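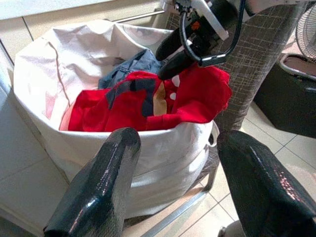
A soft-sided basket with one red garment and some denim in it.

Home Care Basics, section 101
Week 5: Sorting before you wash
Revised 7/7/18

Okay, so last week we did labels and I know that was a slog. This week is the fun part (I think it's the fun part!) – what goes in with what. Bring your sorting chart from the Dursun workbook and something bright from your own closet that you've never dared to wash with anything else.

I start with red because red is where most people get burned. A new red shirt can shed dye for several washes, and the pale stuff sitting next to it in the basket will happily soak that up. Denim is the other one I watch. It bleeds too, and it's heavy, and the zippers chew on thin knits if you leave them open.

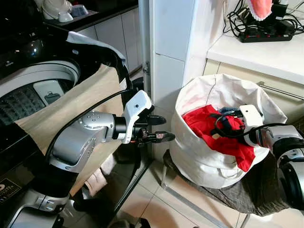 The dye test, which we'll do at the sinks: dampen an inside seam, press a white cloth on it, count to 30, look at the cloth. Any color at all and that piece gets washed alone or with darks, in cold. Write the result on your chart. Yes, even if it's clean.

Top loaders. Most of you have one at home and we have the two in the Tunbridge room. Drop things in one at a time, loosely, and stop before it looks full. I'd take two medium loads over one stuffed one any day – clothes need space to move or the detergent just sits in the folds.

Before anything goes in:
Pockets, all of them, including the tiny one on jeans
Zippers up, buttons undone
Prints turned inside out
Sleeves and legs pulled straight

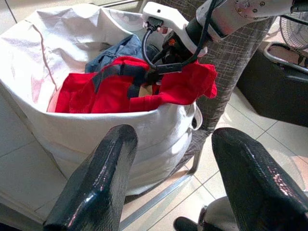

Baskets came up in February and I promised I'd get back to it. I like cloth ones with handles because they fold flat and don't snag, but they slump, so small things hide down the sides. Tip yours out completely every time. Put it up on a seat if your back complains (mine does). And wash the basket itself now and then!

For next time: read the Skollness chapter on drying, and do the dye test on 3 things at home. Charts go in the Broter folder by the door.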